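Griltau's two-armed robot gets a table of its own in Gurnen

Visitors to the Griltau workshop in Gurnen this August will find the team rather busier than usual, and a good deal of the fuss is over one pale tabletop and the pair of robot arms that reach across it. The group has been gathering examples for a learning system, the sort that picks up household jobs by being given a great many goes at them to study, and it has now saved 248 of the 522 it hopes to have before the autumn.

Each example lasts up to 60 seconds and is guided from start to finish by a person, so that the system has a human's choices to learn from – the hesitations as well as the tidy bits. Some tasks need both grippers on one small thing, and others give each arm its own part to play, with glassware among the trickier things to handle.

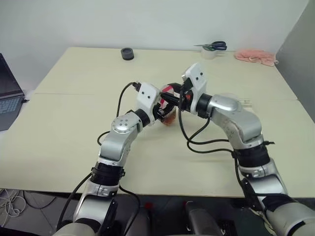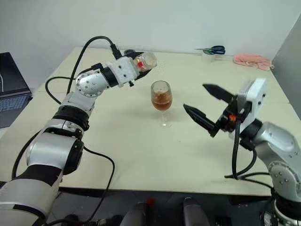

The two arms share a small object with red and white markings (first picture), and a small glass bottle is held over the table near a stemmed glass (second picture). Photos: Griltau

The work is part of the Sydorenko project, which Griltau shares with its partners in Rutlow, and the finished collection will go to both workshops. The team tells us it is always glad of suggestions for new tasks from readers who have a fiddly kitchen job they would happily hand over – do send them in! A short talk on the project, with plenty of time for questions and a cup of tea afterwards, will be held at the Gurnen workshop later in the month, starting at 2 in the afternoon.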